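Thread, because a couple of people asked why the kitchen runs were down for most of September. We had a fault on the arm that works at the stove. No one was hurt and nothing caught fire, but it was close enough to a real problem that I want it written down.

1/
Setup first. One arm, a two-finger gripper, a home kitchen with a normal gas range. The task set is called Fultstead. It's pick, move and put down: pans, lids, cans, utensils. The burners are off and the gas valve behind the range is shut for every run. That rule predates me and I'm glad of it.

2/
The fault happened on a Thursday, a little after 4 p.m. The arm was supposed to lift a lid off the back burner, move it left and set it down. It lifted the lid fine. Then it kept going down on the other side, past the height where it should have let go.

3/
It pushed the lid into the grate, and the grate slid and dropped off its feet. The wrist caught the front edge of a control knob on the way back and turned it. With the gas on and a burner lit, that's a hot pan sliding toward a person. With the gas on and no flame, that's gas in the room.

4/
I hit the stop. The arm froze where it was, as it should. Then I saw the log and got a lot less calm, because the force limit should have stopped it well before I did.

5/
The limit is set at 21 newtons at the wrist. The log has a peak of 775. That number is junk. The arm can't push that hard and the grate would have told us. But a junk reading that high should still trip the limit, and it didn't trip anything.

6/
So two separate questions. Why was the reading garbage, and why did the safety check let garbage through?

7/
The reading was the easy one. The force sensor cable runs along the forearm and through a clip at the wrist. The clip had cracked, the cable had been rubbing on the joint cover, and one pair was down to bare copper. Every time the wrist rolled past a certain angle it shorted and the sensor sent nonsense.

8/
The clip is a Zaugg part. I don't blame the clip. It was rated for a gentler bend than we were giving it, and the sheet says so if you read the sheet. I had not read the sheet.

9/
The second question took nine days.

10/
The controller (ours is a Ranska build, a couple of versions old) has a filter on the force signal. Any sample outside the sensor's possible range gets thrown out as noise, and the last good value is held. That makes sense for one bad sample. It has no limit on how many in a row it will throw out.

11/
So once the cable shorted, every sample was out of range, every sample got dropped, and the safety check sat there comparing the limit to an old number from when the gripper was in free air. As far as it knew, the arm was touching nothing. The raw log kept the real values, which is the only reason we found it.

12/
I reproduced it on the bench with the sensor unplugged at the wrist. Same result. The arm will run an entire motion with no force sensor connected and report that all is well. I did this 20 times to be sure and it did it 20 times.

13/
If you run the same controller, please try this yourself with the arm clear of everything and a hand on the stop. It takes two minutes. I've written it up for the people who maintain it and they have the logs.

14/
What we changed on our side:
— Three bad samples in a row is now a fault and the arm stops.
— The sensor gets checked against a known weight before the first run of the day.
— New cable, longer loop, different clip.
— Lower speed within a hand's width of any surface.

15/
We also changed the layout. Nothing tall goes on the front half of the cooktop during lid moves, and the knobs get pulled off their stems before the arm is powered. I should have been doing that with the knobs from the start. They come off in seconds.

16/
For anyone who hasn't seen the station, it's an ordinary stove with ordinary stuff on it, and the gripper comes in over the back burners. The knobs are still on in this one, so you can see how near they are to the open can and the front grate.

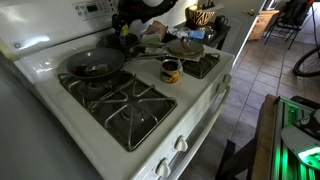 17/
Things I still don't like

The stop button is on the far side of the counter from where you naturally stand to watch. I got to it in around a second and a half, going by the log. We're moving it, and adding a second one by the door.

18/
The other thing is that the held value looks perfectly normal on the live plot. A flat line at a low number. I had that plot open the whole time and looked straight at it. It now goes gray when the value is held, and there's a tone.

19/
The group over at Wustow asked if they should stop their runs. They have the same arm with a different controller, so I don't know. They're doing the unplug test this week. If they're all right with it I'll post what they found.

20/
Runs are back on as of this morning, gas still shut, one person watching with nothing else to do. The old clip is in a bag on my desk if anyone local wants to look at it. I'll add the bench logs to this thread once I've cut them down to the parts that matter.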